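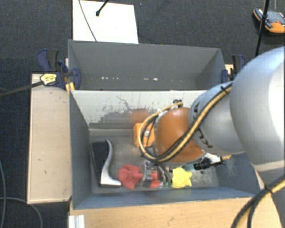
CHAPTER 4
Picking From a Bin: The Club Project

What you need before starting: chapters 2 and 3, a notebook, a partner. A robot helps but you can do most of this chapter on paper.

4.1 Where this chapter is going

Up to now every part sat where we put it. Same spot, same way up, every time. Easy. The arm went to a stored position, closed, lifted, moved, opened. It never had to find anything.

Bins are different. Things lean on each other, hide each other, slide about when touched. A grip that was fine a moment ago is no good now. This is the job set for the Verthorpe club challenge and it's the job you will work on from here to the end of chapter 7.

The task in one line: move every object from the near bin to the far bin, one at a time, without a person reaching in.

Sounds short. Most teams need the whole term.

4.2 The set-up

Two open bins, one behind the other, clamped so they can't shift. The clamps matter. If a bin moves by even a little, every position you taught the arm is wrong and you will spend an afternoon blaming the code. Check them at the start of each session. Check them again after any bump.

The arm stands to one side and comes in over the near wall of the first bin, or over the side wall, depending how you mounted it. Cables run along the outside of the arm and are tied back. Leave enough slack for the wrist to turn fully both ways, but not so much that a loop can catch the rim. Run the wrist through its whole range at slow speed before you do anything else, and watch the cable, not the gripper.

Objects: a mix. Go for different colours, different shapes, some soft, some stiff, at least one shiny. A red crumpled thing and a yellow crumpled thing are harder than they look, they change shape when squeezed. A box with flat sides is usually the friendly one, unless it is standing hard against a wall.

4.3 Words used in this chapter

Pick: one attempt to grasp and lift. Counts as a pick even if nothing comes up.

Clean pick: one object lifted, carried and let go inside the far bin.

Double: two objects come up together. Not a clean pick, even if both land in the right place.

Wall case: the object is so close to a wall that one finger has no room. See 4.6.

Approach: the path of the gripper from above the bin down to the object. We will nearly always come straight down at first.

Clutter: how crowded the bin is. No number for this, you just say low, medium or high and be consistant.

4.4 Why walls are a nuisance

Think about the size of the gripper, not just the tips of the fingers. The tips may fit in a corner quite happily. The body of the gripper above them may not. And above that there's the wrist, wider still. Plenty of teams plan for the fingers and hit the rim with something else.

Walls also play tricks on a camera. A bright object beside a pale or worn wall throws a smear of its own colour onto it, and a simple colour finder will report an object there. The Itlow program you used in chapter 3 does exactly this on its default settings. You will fix it in 4.8 with a mask, but first see it go wrong for yourself.

4.5 Safety, quickly

Read this out loud with your partner.

One person on the stop button, always. That person does nothing else.
Slow speed until your teacher has signed the sheet.
Hands out of both bins while the arm has power. Both, including the one you aren't using.
Loose sleeves rolled, lanyards off.
If something drops outside the bins leave it, stop the arm, then fetch it.

4.6 First activity: pick by eye

No camera yet. Load the Palaniappan practice file from the class folder, put 10 objects in the near bin, and drive the arm by hand with the pendant. Swap driver every 2 picks. Stop after 60 minutes whatever has happened.

For each pick write down:
which object
clutter (low, medium, high)
how you came in, straight down or tilted
result: clean, double, dropped, missed
one line on what you'd do differntly

Don't tidy the bin between picks. The mess is the point.

When you have finished, look for the object you kept avoiding. Every team has one. Write a short paragraph on what makes it awkward: shape, softness, shine, where it sits. Keep it, you will need it for the strategy rules in 4.9.

4.7 Using other people's picks

The class set, Fleltirik, holds about 4,000 recorded picks from earlier clubs, good and bad together. Before opening it, agree with your partner what you expect to be the most common failure and write that at the top of a clean page. Then open the set and sort by result.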